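**Bundled apps on new phones – anyone else read the draft rules?**

**flanz_f**
So the consumer ministry here wants every phone sold after October to come with a "choice" screen for browser, maps and messaging. Sellers get 30 days to comply or they cop a fine per handset. Reseller I buy from (Pfister) is already saying they'll drop two of the cheaper models. Thoughts? I reckon it's good overall but the timeline is nuts

**sangp**
Timeline is fine. They've had the draft for 18 months. Makers just didn't read it.

**flanz_f**
Makers maybe. The small shops haven't. Pfister has two people and a van

**Shabnam J**
Read clause 14 before anyone gets excited. The choice screen only applies at first setup. Phone you already own, nothing changes. Refurbs are not mentioned at all, so no idea what happens with those. I sell refurbs. Bit of a worry.

**a_riedl**
> Refurbs are not mentioned at all

They are – under "reconditioned goods", in the definitions at the back. Same rules as new if it's been factory reset. Which is all of them, surely

**Shabnam J**
Ugh. Ok found it. Thanks I think. So I'm meant to put a choice screen on a five year old phone whose maker stopped doing updates? How

**a_riedl**
There's an exemption form. Dramitz put one in for their old tablets and got it. Took ages tho

**sangp**
And that's how it always goes. Big company gets the exemption, everyone else fills in the form and waits. Still support the law. My mum's phone came with three app stores on it and she couldn't remove any of them.

**waraporn_c**
disagree with you Sang. Choice screens don't do anything, people tap the first one they recognise. If they wanted to fix it they'd make the preinstalled stuff deletable and leave it at that. I'd rather have one sensible default and a delete button

**sangp**
Order is randomised, it's in the draft.

**waraporn_c**
Randomised and people still pick the name they know. Same result, more tapping

**flanz_f**
Bit harsh, I'd never have tried Flalo if it hadn't come up on a list. Use it every day now. Better than the one that came with the phone and the colour scheme doesn't hurt my eyes

**waraporn_c**
you're on a tech forum Fabian. you are not the average buyer lol

**Shabnam J**
Does anyone know if it covers app stores as well or only apps? Pornanden has its own store and the rep wouldn't give me a straight anwser on the phone.

**a_riedl**
Apps only for now. Stores are meant to be in a second round, no date. I wouldn't hold my breath – the second round of the charger rules never showed up either

**sangp**
Submissions close Monday btw. It's a short form, no lawyer needed. Put the refurb thing in, Shabnam, they won't have thought of it.

**Shabnam J**
Will do. Doing it tonight after close. If anyone wants to add their name to mine, message me.

**flanz_f**
Count me in.

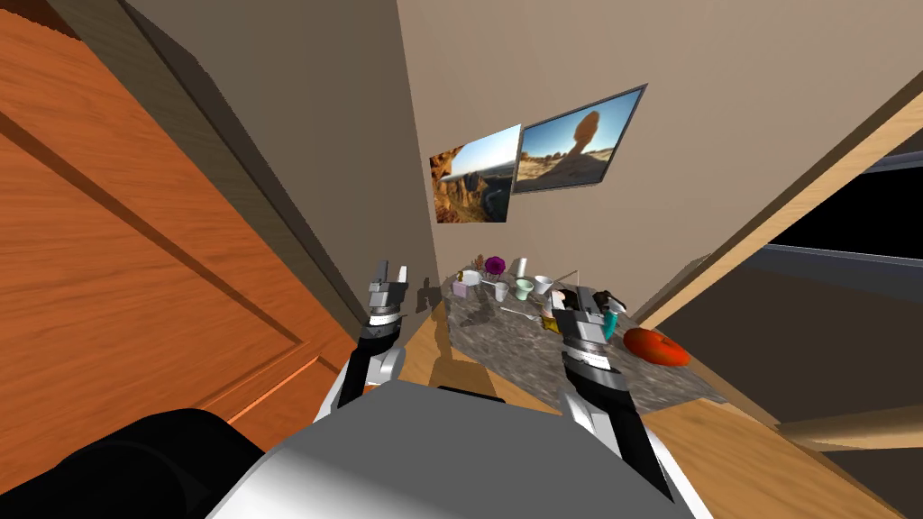
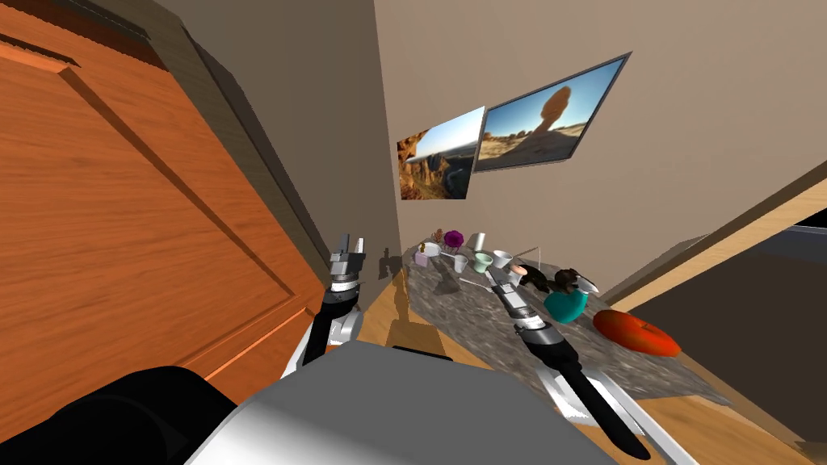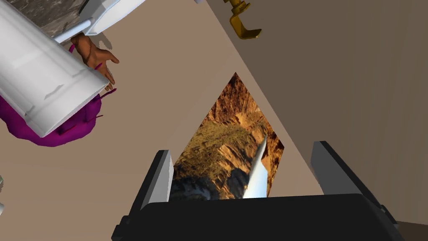
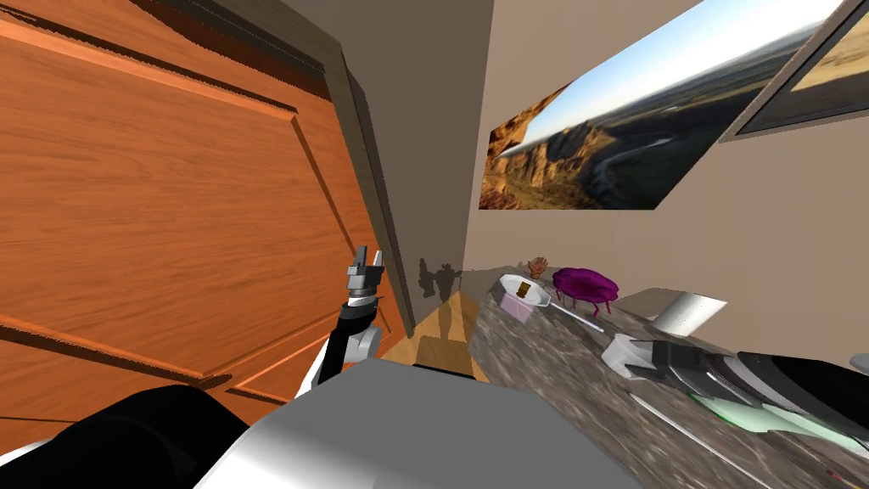

*Simulated room, four renders*

**waraporn_c**
put my name down too Shabnam. but only for the refurb part, not the choice screen bit

**Shabnam J**
Fair. I'll split it in two so you can sign one and not the other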